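Trelis Forum > Two-arm cells > Maintenance and repair

Topic: Left arm loses its place after lunch, folding cell

tollar_bench
Good evening to all. I look after one folding cell with two arms on a white table. It folds T-shirts, and between the shirts a person takes the next one from the pile and puts it down. In the morning everything is good. After the lunch pause, the left gripper closes too high above the cloth and catches only air, or it takes one corner of the sleeve and drops it again on the way across.

What I did until now:
Homed both arms again. It helps for one hour, sometimes less.
Changed the finger pads on the left gripper.
Cleaned the table with alcohol and waited until it was dry.
Ran the table touch routine. The left arm reports 783 where it reported 700 at installation (these are raw counts, the routine does not give millimetres). The right arm has the same value as always.

The log shows no error. Which part should I open first? I would prefer not to open the gripper if it is not necessary, the screws there are very small and I have already lost one in the carpet.

Momus
Do not open anything. If homing helps for one hour, then the gripper is healthy and something is moving slowly. Check the clamp of the left base. Put your hand flat on the base plate and on the table together, and let the arm make the long move to the far edge. If you feel a small step between the two, you have found it.

ragnhild_k
I disagree with Momus a little. A base which moves gives you an error in all directions, and tollar_bench writes only about height. To me it sounds like cable. How is the cable of the left gripper fixed? When it hangs free and lies on the table, it pulls differently each time the arm turns, and the camera on the gripper can be turned by it also. Then the arm is in the right place and the picture is wrong.

Momus
A cable does not change the touch routine by 83 counts. The routine doesn't use the camera at all.

ragnhild_k
It does if the plug has some play and the gripper bracket bends. I have seen this with my own hands on our cell. But yes, 83 is a lot, I give you this.

tollar_bench
Thank you both. I made the hand test of Momus. I feel nothing at the base. The cable is not fixed very nicely, I must admit. It makes a loop at the gripper and then goes down over the table. I was told at the beginning to leave it long so that it does not stretch when the arm reaches far.

Teshome
Long is correct, but long and free are two different things. We had the same question in our workshop and this is how we do it now:

1. Move the arm by hand to the farthest point where it must work, with the power off and a second person holding it.
2. Fix the cable at the last link, with a soft strap. Never use a hard cable tie, it cuts the jacket after some weeks.
3. Leave a loop as big as your open hand between the strap and the gripper.
4. Take the rest of the cable behind the arm and away from the cloth.
5. Turn the wrist slowly to both ends. If the loop becomes straight, give it more.
6. Tighten the bracket screws after this and not before.
7. Run the touch routine three times and write down all three values.

Please do step 7 cold, and then again after the arm has worked for one hour. If the cold values agree and the warm ones don't, the cable was not your only problem.

Momus
Step 6 is the one which will repair it, and the cable will get the thanks.

tollar_bench
I did the list of Teshome on Monday. Two of the bracket screws on the left side could be turned nearly a quarter without force, so I think Momus and ragnhild_k may share the prize. Cold values are 701, 700, 702. After one hour 704, 703, 704. Before I had 783 and, on one bad afternoon, 827. I have run 14 shirts one after another and the gripper took each of them at the first try.

I will put a drop of the weak thread glue on the screws at the weekend. Or is it a mistake on such small screws?

ragnhild_k
Weak one is fine, a very small drop. Keep it away from the plastic cover, some of these glues make plastic crack.

Momus
I would not glue. Mark each screw with a line of paint and look at it every week. If you glue it, you will not see when it begins to move.

Tuấn La
I have a related question. My fold is good at the sleeves, but at the collar side the right finger presses so strongly that the whole shirt slides towards it. Does someone have a good value for the closing force with thin cotton? For comparison, mine at the sleeve fold:

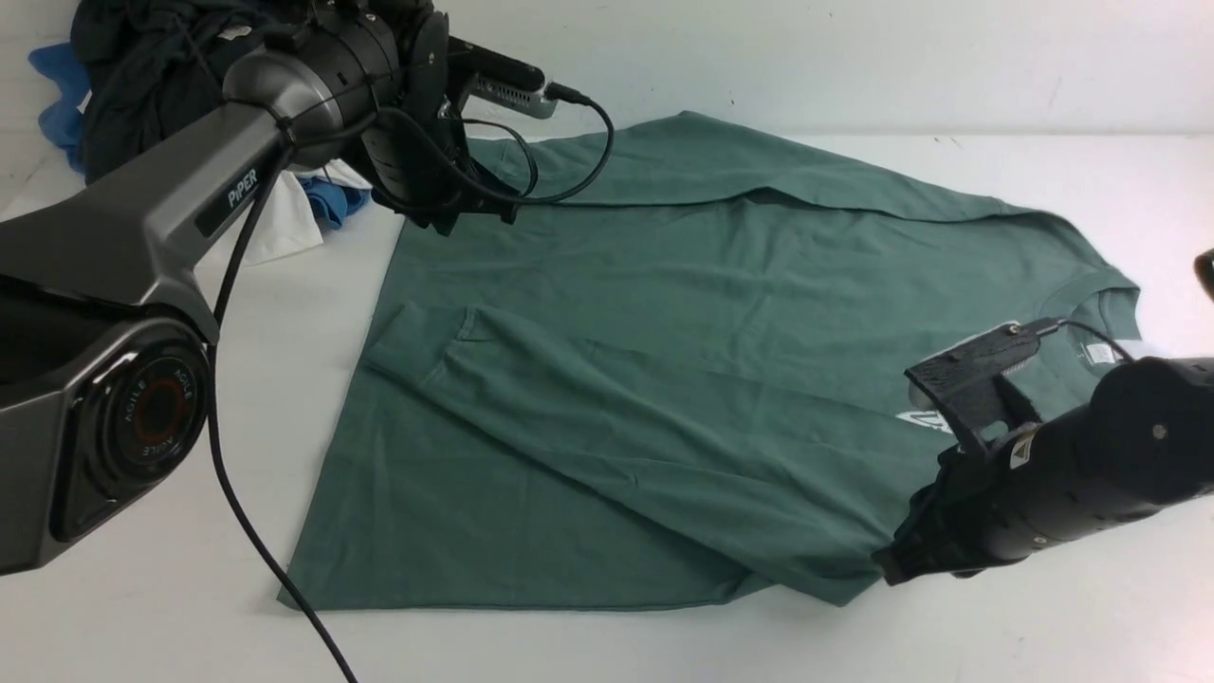

Teshome
Tuấn, before you change the force, look at the height of the right finger when it closes. If it goes down even a little too far, it pushes the cloth against the table and pulls it along, and no force value will help you. Raise it in small steps until the finger misses the cotton, then go one step back. Please write your touch values too, cold and warm.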